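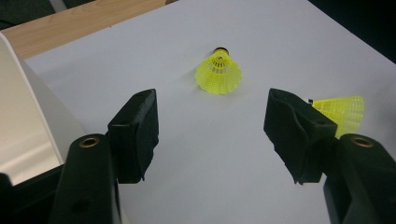

Yellow shuttlecocks on a white tabletop.

Home | Stories | Poems | Submit | About

The Testwood Cup
3 min read

Mogens Þrastardóttir did not believe in the Testwood Cup. She had seen the poster in the hall in August, and a poster was easy to make.

"Plastic," she said, and turned a shuttlecock over. "The real ones have feathers."

"Those are for professionals," said her brother-in-law. He had paid 65 dollars for the set and driven 211 miles with it. "The man at Pluren said they fly the same."

"The man at Pluren sells them."

She stood it back on the table, skirt down. It looked like a small bell waiting for somebody to ring it. She didn't care for that either.

He told her again how it would go. They would play a pair from Worau first, who were old, and then the Dimitrov sisters, who were older. After that there was a trophy. She asked who had seen the trophy. He said it was silver. She asked again.

The clock over the door said 1430, the way her father had liked it – no colon, no mercy.

"Ten minutes," he said. "Are you coming or not?"

She pressed a thumb against the yellow mesh and let it spring back. Then she went to look for her shoes, so she could see for herself.

Recent stories
The Ferry Clerk
Salt for the Goat
What Irene Owed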